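Teaching by remote, Sunday

Berkay Işık reckons 100 good demos of one towel and the washer will be enough. I drove the arm all morning and I'm not convinced. My hands know to go easy near the lid. I doubt the recordings do.
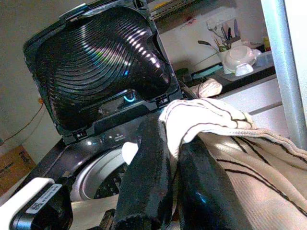
What I'd want to see

Somebody else's towel, for a start, and a front loader. Firouzeh says Relell wants 3,000 runs before they'll talk generalising, all of them on the same top loader. Colour me doubtful. I'm back on the controls at 7.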